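4. Recording a demonstration (folding tasks)

Read section 3 first if the grippers haven't been paired. This part assumes both are charged, paired and showing in the Dadero recorder.

4.1 Before you start

1. Clear enough table to lay the garment out flat with a hand's width spare on each side. Other stuff can stay on the table, homes have stuff in them. Just not under the garment.
2. Wipe both lenses. Dry cloth, no spray.
3. Check the finger pads. Any pad that lifts at a corner gets swapped now, not after the session.
4. Open and close each gripper fully, five times. Slow. The width reading should go to 0 and come back to the same top figure every time. If it drifts, redo 3.6.
5. Pick the task from the list. Don't type your own name for it. Riaan Adams keeps the list, ask him if the one you want is missing.

CAUTION: Keep fingers out of the linkage when the trigger is released. It springs back harder than you'd think.

4.2 Mapping pass

6. Stand where you'll be working. Both grippers held up, pointing at the table.
7. Press Map. Move one gripper slowly left to right, then near to far, then back to where you started. Recorder beeps when it has enough.
8. No beep after 37 seconds: stop, walk the gripper a bit further out and try again. Shiny tabletops and big windows are the usual culprits. Try drawing a curtain, or have the window at your side.

Note – the map is good for this table only. Move the table or change rooms and you do it again.

4.3 Folding demonstrations

9. Lay the garment down as the task card says. Crumpled start or flat start, it matters, the card will tell you wich.
10. Grippers open, off the garment, both still. Wait for the double beep.
11. Fold at a normal, steady pace. Slower than you would at home but no stopping to think. If you need to think, practise first with the recorder off.
12. Grip seams and hems where you can. Single layers of thin cotton slip out, particularly near the neckline.
13. Smooth with the outside of the pads, closed. Never with the black housing.
14. When the fold is finished, open both grippers, lift clear, hold still until the long beep.
15. Press Keep or Bin. Be strict.

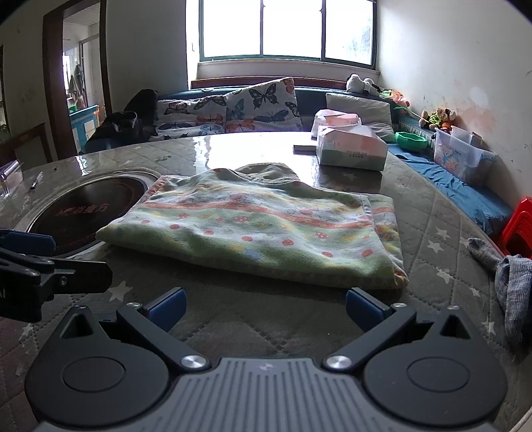

Bin it if you dropped a gripper, touched the garment with a bare hand, or both grippers knocked together hard. One regrasp is fine. Two is fine too if the end result is what the card asks for. We do want some recoveries in the set – the arm has to learn what to do when a sleeve slides away.

Change the garment every 7 keepers. Change the starting angle every time, even a little.

CAUTION: Don't rest a gripper on a hob or any cooking surface, on or off. The pads mark and go soft.

4.4 Uploading

16. Put both grippers back in the cradle. Upload starts by itself.
17. Leave the recorder screen on. Phone can be on charge.
18. Check the count on the screen agrees with your own sheet. Doesn't match? Don't clear the memory. Message Sipho Sibiya with the session code.

Full memory is 147 episodes per gripper. It'll let you start another one and then lose it, known fault, fix is coming with the next Brumen update.

4.5 Faults

Width reading stuck – trigger cable loose at the handle end. Push it home until it clicks.

No double beep – one gripper still moving, or the recorder thinks it is. Put your elbows in against your sides and try again.

"Tracking lost" in the middle of a fold – carry on to the end anyway, then Bin. Three in a row, go back to 4.2.

Left and right swapped in playback – paired in the wrong order. Redo 3.2, left one first. Anything you recorded while they were swapped can be saved, tell us the session code and we'll flip them at our end.

Squeak from the pivots – ignore it. No oil please, it gets on teh clothes.

For two-person sessions and for driving the arm by remote control see section 5.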